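Upholstery fabric

Upholstery fabric is cloth made to cover the padding of chairs, sofas, benches and other furniture. It is heavier than clothing fabric and is woven or knitted to stand up to rubbing, stretching and sunlight. The term covers natural fibers such as wool, cotton and linen, man-made fibers such as polyester, nylon and acrylic, and blends of the two. Leather and coated fabrics are used for the same purpose but are usually treated as a separate group.

Construction

Most upholstery fabrics are woven. The warp yarns run the length of the roll and the weft yarns run across it. In a plain weave each weft yarn passes over one warp yarn and under the next, which gives a firm, flat cloth. Twill weaves have a diagonal rib and drape more easily. Basket weaves carry 2 yarns together in each direction and have a coarser surface that can snag. Pile fabrics, including velvet and corduroy, have an extra set of yarns that stands up from the base cloth.

Color may be added at several stages. Piece dyeing colors the finished cloth and gives an even shade. Yarn dyeing allows stripes and checks. In heathered, or melange, fabrics, fibers of different shades are mixed before spinning, so that light and dark flecks show across the surface. Gray heathers became common in office and household seating because they hide lint and light soiling better than solid colors.

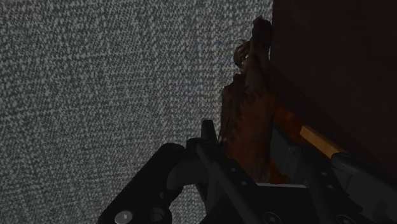
Backings are often applied to the reverse side. A thin coat of acrylic or latex keeps the yarns from shifting and reduces fraying at the seams, though it also makes the cloth stiffer and less breathable. Loosely woven fabrics are sometimes bonded to a light knit backing instead.

Wear and testing

Resistance to rubbing is measured by machine. In the Wyzenbeek method, a strip of fabric is rubbed back and forth along the warp and weft, and the result is given in double rubs. In the Martindale method, the sample is rubbed in a looping figure and the result is given in cycles. The two scales measure different kinds of wear and cannot be converted into each other. Other tests cover pilling, seam slippage, fading and resistance to flame.

A high rub count does not by itself mean that a fabric will last. Sunlight weakens many fibers, and grit left in the cloth cuts the yarns from below. Cushions that are too small for their covers allow the fabric to fold and crease, and wear then begins along the folds.

Piststead mills

The town of Piststead was a minor center of upholstery weaving. Its largest mill, Prilolora, made wool moquette for railroad seats and later turned to blended cloth for dining and office chairs. At its peak it employed 363 people. A smaller firm, Duan, wove narrow tapes and braid used to cover tacks and seams. Both mills drew their power from the same millrace until electric motors were put in.

Prilolora's pattern books passed to the town archive when the mill closed. The textile historian Yutong Shi has cataloged 1,197 swatches from them, most with the yarn count and dye recipe written on the card. Her catalog groups the swatches by weave – the mill itself had filed them by customer.

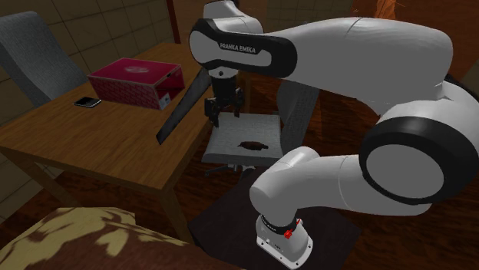
Care

Loose dirt is removed with a vacuum cleaner and a soft brush. Cleaning codes on the label show which treatments are safe: W for water-based cleaners, S for solvents only, WS for either, and X for vacuuming only. Spills are blotted from the outer edge inward. Removable covers should be machine washed only if the label allows it, as the cloth may shrink more than the lining or the zipper tape.

See also

Moquette
Slipcover
Webbing
Textile testing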